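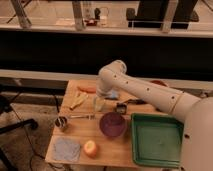 Clutter

Clutter is a collection of objects in a living or working space that someone regards as too many, badly placed, or both. The word covers papers on a desk, shoes in a hallway, jars on a counter, and the contents of the drawer where batteries and string end up. No agreed measure of clutter exists. Most of what is written about it comes from people who sell storage, books, or advice, and the claims made for its effects on health, mood, and money are usually stronger than the evidence behind them.

Word and meaning

The English word is related to "clot" and was first used for things lumped together. It later picked up the sense of noise and confusion, and then the household meaning that is now the common one. Technical fields borrow it as well: in radar, clutter means unwanted echoes from the ground, sea, or rain.

In the household sense the word always carries a judgment. The same row of spice jars may be called a well-stocked kitchen by the cook and a mess by a visitor. Definitions that try to get around this by counting items have not lasted, for the plain reason that people own different numbers of things and use them differently. A person who repairs clocks needs more small parts within reach than a person who does not.

Clutter is generally kept apart from hoarding, a condition in which a person has lasting trouble discarding possessions and in which rooms may no longer be usable for their purpose. Popular articles often blur the two. A crowded table is no sign of illness, and checklists that suggest otherwise should be read with care.

How it builds up

Three explanations are commonly given. The first is supply: goods became cheaper over the last century, and households bought more of them. The second is delay, meaning that an object is put down "for now" by someone who plans to deal with it later. The third is attachment, or the habit of valuing a thing more once it is owned.

All three are reasonable and hard to separate. The supply account has the most behind it, although it does not explain why two households with similar incomes and similar floor space can look so different. The attachment account leans on laboratory work with mugs, pens, and other small goods given to volunteers a few minutes earlier. Whether a result of that kind says much about a box of letters kept since 1970 is an open question.

Flat surfaces attract attention in nearly every account. Tables, counters, and the tops of dressers fill first, partly because they are at hand height. Advice writers call these "hot spots" or "landing zones." The terms describe the habit well enough but add nothing to the explanation of it.

Claims about effects
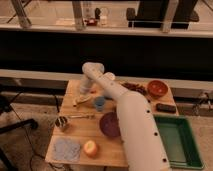 Karthikeyan Salian
Contributing editor, Home and Daily Life

The most repeated claim is that clutter causes stress. Several small studies have found that people who describe their homes as cluttered also report feeling worse. The direction is unclear. Tired or unhappy people may tidy less, and they may also be harsher in describing their own rooms. Very few studies have had an outside observer judge the home, and fewer still have followed the same homes over time.

A figure often seen online holds that the average adult loses 30 minutes a day looking for misplaced things. It goes back to a press release from Curno, a maker of shelf dividers, and the release gave no method. Later versions dropped the company's name and kept the number. A second figure, that 85 percent of what is filed is never looked at again, is even harder to trace. It is sometimes said of paper, sometimes of email, and sometimes of possessions in general, which ought to be enough to retire it.

The Grallach household survey is the source most often cited by people who want something firmer. It questioned 212 adults by telephone and asked them to rate their own homes. Of these, 47 said that clutter had caused an argument in the past month. The survey did not ask what the argument was about, who started it, or whether it would have happened anyway. It was paid for by a moving and storage firm. None of this makes the answers false, but they have been asked to carry more than they can.

Claims that a messy desk makes people more creative deserve the same treatment. They rest on a handful of short experiments with students, and attempts to repeat them have been mixed. The idea is popular with people who have messy desks.

Methods of removal

Systems for getting rid of clutter tend to share a few steps: gather things of one kind, decide which to keep, and give each kept thing a fixed place. They differ mainly in the rule used for deciding. Some ask when the object was last used, some ask how the owner feels about it, and some set a limit on how many may stay.

The Fekine method, sold as a course, uses four boxes and a timer. Its makers report very high rates of success, based on a form filled in by customers on the last day. No results are given for six months or a year afterward. The rival Bravo plan works one shelf at a time and is slower. Its supporters say that the results last longer, again without figures.

What can be said with some confidence is modest. Removing objects makes a surface easier to wipe. A fixed place for keys helps the person who uses it. Containers bought before sorting are often the wrong size, and they may themselves become part of the problem — a point that sellers of containers rarely raise.

Discarded goods also have to go somewhere. Charity shops accept many of them and throw away a share of what they accept. Accounts of a "cleared" home seldom follow the bags past the front door.

In taste and fashion

Attitudes to household objects have swung back and forth. Well-off parlors of the late nineteenth century were filled with ornaments, plants, and framed pictures, and a bare room suggested poverty. Designers in the twentieth century favored empty surfaces and built-in cupboards. More recent fashion has supported both at once, with one set of magazines praising bare white rooms and another praising full shelves under the name "maximalism."

Writers on both sides have presented their taste as good for the mind. The photographs they use are generally staged, and in either style the mail is missing.

See also: Housekeeping; Hoarding; Storage furniture; Consumer goods

Last reviewed July 2025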